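January, trainer board cell, bench 2

Started 7:40. Arm was stopped when I got in, protective stop, red light on the pendant. Log says joint 4 torque limit at cycle 837 of the overnight. So it ran most of the night OK and then didn't.

Cleared it, jogged back by hand at lowest speed. Plug had not let go of the socket when the arm started its retreat. Controller thought it was out. Pull check reads finger gap only, nothing about whether the plug is still seated, so a slip on the insulation looks the same as a clean pull. Birger said this back in the fall and I wrote it down and did nothing, my fault.

What got hurt:
– one patch cord, sleeve torn off at the strain relief, binned
– board shifted on its feet, had to re-zero the whole jack map
– no damage to the jacks that I can find, checked each for continuity w/ Laimutė's meter

Safety bit, writing it seperately so it doesn't get lost. When I cleared the stop the arm moved before I touched the jog key. Not far, maybe a thumb's width, but it moved with the cable still under tension. Aušra thinks that's the force offset being re-zeroed against a loaded wrist, so it "relaxes" into the load. Makes sense to me. Until we know: HANDS OUT before clearing any stop, and unload the cable first using the brake release, two people, one on the button. Apostolos has put a tag on the pendant. Do not take the tag off.

9:15. Tried to reproduce. Set the Vuvlow script to single extraction, grip force as overnight. 53 pulls, no fault. Dropped grip force one step, got a slip on pull 57. Same signature in the torque trace, long ramp and then flat. Good, so it is grip, at least mostly.

Then looked at the pads. The Stullero ones are polished smooth where the plug sits. Counter on them says 3,043 cycles, swap interval was never set so no warning came up. Laimutė has a spare pair in the drawer under the Falico supply, fitting those after lunch. 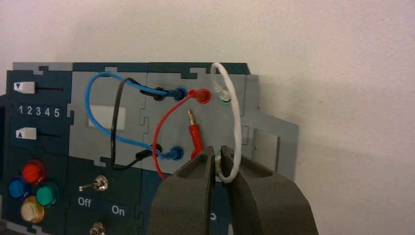

Second thing, cable drag. Even with a good grip the cord pulls the plug sideways in the fingers if the loop is long, and then the tip comes in at an angle and the insertion search goes wandering. Shorter cords would help. Ivars wants to change the approach path insted, come in from the side where the slack is. We argued a bit. Trying his first as it costs nothing.

To do
– new pads, log the zero
– add wrist force check after every pull, abort if over limit, no retreat
– set a swap interval on pads, Aušra to pick the number
– ask Sfakianakis about the motion on clearing, send them the trace
– no unattended overnight runs till the clearing thing is closed

14:30. Pads on. Not running yet, waiting for Birger to be second person.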